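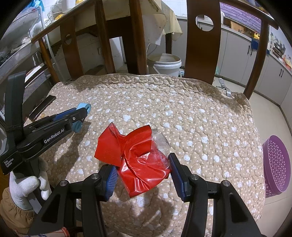 Figure 3. Crumpled red sheet with clear film, on a quilted seat cover.

Print | E-mail
Home Issues Authors Search

4.2 Things kept for later

The households of Nukovholm told us they threw things away. Their drawers said otherwise. Of the 200 homes that returned the diary, most reported discarding wrapping "right away," a phrase that turned out to cover anything from a minute to a change of government. We coded an item as kept if it was still in the home 8 days after it had stopped being useful to anyone.

Glossy sheets did well under this rule. Respondents in Rirkmont called them too nice to throw out and then could name no occasion on which one had been used again. Azar's earlier survey (Mireille Azar, working paper, April) found the same thing with string, and her term for it, "hopeful storage," is kinder than ours was.

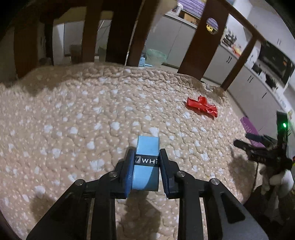
Bands, ties and loops are harder to place. They are sold as useful, so keeping them looks like good sense, and the diary gave us no way to tell a band that was waiting for a job from one that had simply retired. We asked 3 coders to settle the matter. They settled it differently, and the category was dropped from Table 2 — a loss we have learned to live with.

Income had little effect. Storage space had a large one: homes in Nimri with a spare closet kept more of everything, including the diary, which several never mailed back. The Skondusow sample, drawn from 1,000 addresses, is treated separately in Section 5.

Previous Next Contents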